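I'd been wanting to see the Lanodik building in Emitz ever since my sister came back from last year's open day with a bread bin and a speech about drawers. So when the notice went up again I put my name down straight away, packed sandwiches and got on the early bus. If you think a day out looking at boxes, baskets and trays sounds dull, we are very different people and I wish you well!

## Getting there and getting in

The bus drops you at the bottom of Genda Lane and you walk up past the allotments. It's steeper than the map lets on. The door is round the side, next to the loading bay, and they had chalked arrows on the ground which had already been half washed off by the drizzle. I followed a man with a folding bicycle and we both ended up in the boiler yard, where a very patient woman turned us round.

Forty people were booked in for the morning, split into groups, and each group went through the three rooms in a different order. Mine got the weaving room first, then the moulding room, then the trying-out room. I'd ask for that order if you get the choice. Seeing things made first meant I looked at them quite differently later on.

Coats go on hooks in the corridor. Bring a jumper, the weaving room is kept cool.

## The weaving room

I could have stayed all day. Leopold Berchtold showed us how a basket starts, which is flat on the bench like a place mat, with all the uprights sticking out past the edge. Then they're bent up over a former and the sides go on. He does it while talking and hardly looks down. He let us have a go at a corner, and my corner was dreadful, all gappy, and he undid it in a few seconds and told me everyone pulls too hard on the turn. (The folding bicycle man's corner was very good. I was a bit put out.)

What I hadn't thought about is how much the colours change with the weave. He held up two samples in the same green, one tight and one open, and I'd have sworn they were different dyes. The tight one looked nearly grey from the side. They get asked for the open weave more often, but for clothes he prefers the tight sort, as buttons and hooks don't catch in it. I have a cardigan at home that would agree with him.

There was a shelf of old baskets at the back that people had sent in for repair, some of them very battered, with handwritten tags. One tag said only "cat". I liked that shelf more than anything in the shop.

## The moulding room

Louder, warmer, and a smell like a new paddling pool. You stand behind a yellow line and watch the trays and dividers come off. Sipho Xaba took this part and had to shout over the press, so I missed some of it, but he passed round a handful of rejects so we could feel what goes wrong: a thin patch, a partition that leans, an edge with a little whisker left on it. The whiskers are trimmed by hand. He ran his thumb along each edge before he handed it over, and I don't think he knew he was doing it.

A lady in our group asked why dividers are nearly always white and he said people want to see to the bottom of them. Fair enough! I went home and looked in my own brown cutlery tray and found a stamp, a bent pin and a good deal of toast.

They had a Steiner catalogue from long ago pinned up near the door, with drawings of drawer inserts for all sorts of things we don't keep any more: collar studs, pen nibs, sewing machine needles. I took ages over it and had to be fetched.

## Tea

Tea was in the canteen, with a plum cake that went very fast. If you're in the last group to arrive, send someone ahead. The seconds table is in the canteen too, two baskets for the price of one when the handles don't match, and I bought a pair knowing perfectly well that I have nowhere to put them.

## The trying-out room

Anything the firm makes or is thinking of making gets used in here, with ordinary stuff: tea towels, odd socks, lids, spoons. The idea is to find out where people put things when they aren't told. I found that fascinating. Give someone a box full of small squares and they'll fill a corner first, very neatly. Give the same person a big basket and everything goes in as it comes.

We were each allowed a turn at sorting a heap of bits and pieces, and then we compared. My own method was to put all the soft things together, whatever they were for. The girl after me went by colour, and it looked so much nicer that I was tempted to ask for another turn. There's no score and no right answer, and the staff were good about not hovering.

I asked whether rolled or folded is better for small cells and got a different answer from everyone. Rolled things stand up and show themselves; folded ones lie flatter and you lose them under each other. I've since done my sock drawer rolled and I'm very pleased with it. My tea towels have stayed folded, on principle.

## If you're going

- Book early, the morning places go first.
- Closed shoes for the moulding room. They do check.
- The shop takes cards, the tea table doesn't.
- The last bus down leaves at 3, so keep an eye on the clock in the canteen, which runs fast.

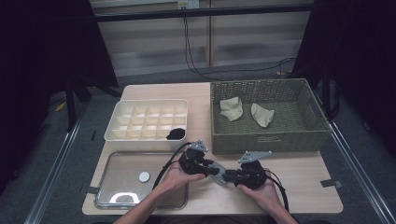 *Emitz, November*

The white organiser with the small square cells is the one I've been going on about to everybody. One crumpled black thing tucked in the front corner and so much room left over! I'm fond of the big woven basket beside it as well, in that greeny grey, with the beige cloths just dropped in. The steel tray I could take or leave, though my sister has asked me to find out what it costs.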